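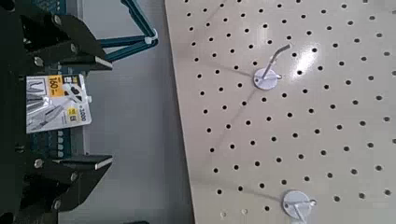
3.2 What we paid for, and when. I started the Trillach budget the way most of us do, with the arm at the top and a line called "other" at the bottom, and "other" ate us alive! Grippers were the first surprise. Our task is hanging store goods on peg hooks, and a flat card with a hang tab, held between two padded fingertips, asks for a different jaw than a box does - so we priced fingertips as a yearly supply, at $900. Pegboard and hooks came to just $45 (I still smile at that one).

The full list of small parts at the Itville site reached $1373, and we'd guessed about half of it. Figure 4 shows the hand tool task, which we budgeted separately from the carded goods.

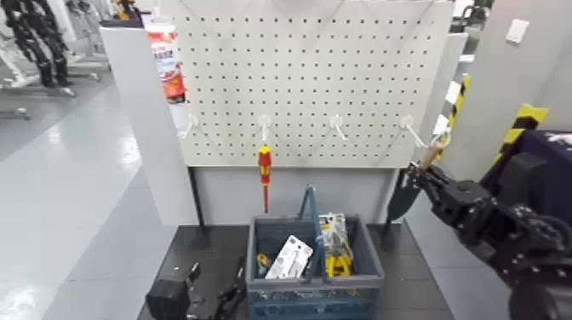

Figure 4. Hand tools at the pegboard.

So how much should a small lab set aside for spares? We'd say 50 percent of the gripper price in year one, then look again in May when the Kassab quotes come in.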